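Search this site Enter keywords Go

Buy the Task Before the Arm

Opinion
By Si-eun Ha
Aug 9, 2025

Every November the technical colleges and small manufacturers of the Temance district submit their equipment requests for the coming year. For the past several cycles, the largest single line in many of those requests has been a robot arm. The line is usually well supported. It names a model, a reach, a payload and a delivery period. What it seldom names is the work the arm will be expected to do in its first year of service.

I have reviewed these requests for the Nogueira Fund long enough to hold a view on the matter. The purchase of automation equipment should be approved in two stages, and the first stage should be carried out in simulation, before any quotation is accepted.

The proposal is modest in cost. A seat for a simulation package suited to a teaching shop can be had for $2000 a year under the terms our fund negotiated, and a workstation able to run it is already present in most of the institutions that apply to us. Against the price of an arm, a pedestal, a gripper and the floor work that goes with them, the sum is small. It buys the chance to model the room as well as the machine: the table, the cart beside it, the door, and the other equipment that must share the floor.
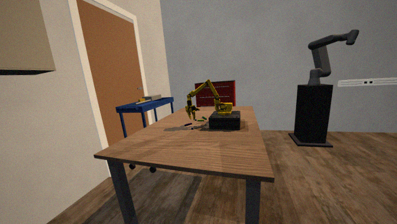 Planners tend to underestimate how many decisions belong to the room. Where the base is mounted determines which part of the tabletop can be used. The height of the mount sets the angle at which the gripper comes down. A cart left near a doorway becomes a problem on the day of delivery, when it is too late to choose a smaller table. At the Flanby training center, an arm was ordered on the strength of its published reach and installed 400 millimeters farther from the bench than the instructors had wanted, owing to a drain in the floor. The center spent the rest of its annual allowance correcting the error. A model of the room would have raised the question in an afternoon.

The second argument for simulation concerns the gripper. In the requests I read, the arm receives several pages and the gripper receives a sentence. Yet the gripper is the part that meets the work. Its opening, the shape of its fingertips and the space it needs on either side of a small part will decide whether the cell is of any practical use. These are matters that can be examined closely, and repeatedly, before funds are committed.

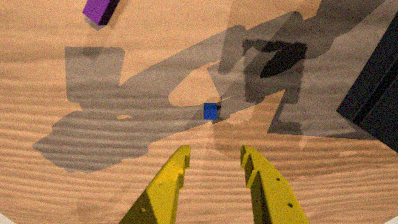 Chantal Pelletier has objected in writing that a simulated part behaves better than a real one, and that a shop which has never handled its own castings on its own bench will learn very little from a screen. She would prefer that applicants rent an arm for a month and charge the rental to the capital budget.

The objection deserves a serious answer. Friction, worn edges and poor lighting are difficult to model, and no responsible buyer should treat a simulated result as a guarantee. I would accept a rental as the second stage of approval in any case where the supplier offers one. But a rental does not replace the first stage. It requires a cleared floor, a power supply and a trained operator, and it allows one layout to be tried where a model allows many. Applicants who arrive at the rental with their layout settled will make far better use of the month.

There is also the question of what a budget is meant to contain. The Stisell workshop, whose request was the best I have read, divided its plan into 2 parts. The first covered the study of the task, including staff time, and carried its own completion date. The second covered the hardware and was to be released only when the first had been reviewed. The reviewers approved 95 percent of the amount sought, and the remainder was withheld over an unrelated matter of insurance.
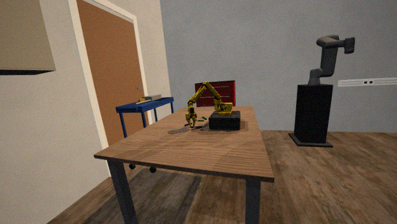
Simulated work cell with table-mounted arm and small parts.

I would ask the fund to adopt the same division for all requests that include a robot arm, beginning with the November cycle. The first part should state the objects to be handled, the surface on which they will rest and the positions from which they must be picked up. It should identify the person responsible for the model. Staff time should be entered at its full cost, a figure that applicants have too often left blank in the belief that it weakens their case.

Institutions that have already placed orders should not be penalized. They should, however, be invited to submit a task study with their next maintenance request, so that spare fingers, mounts and fixtures are bought against a stated need.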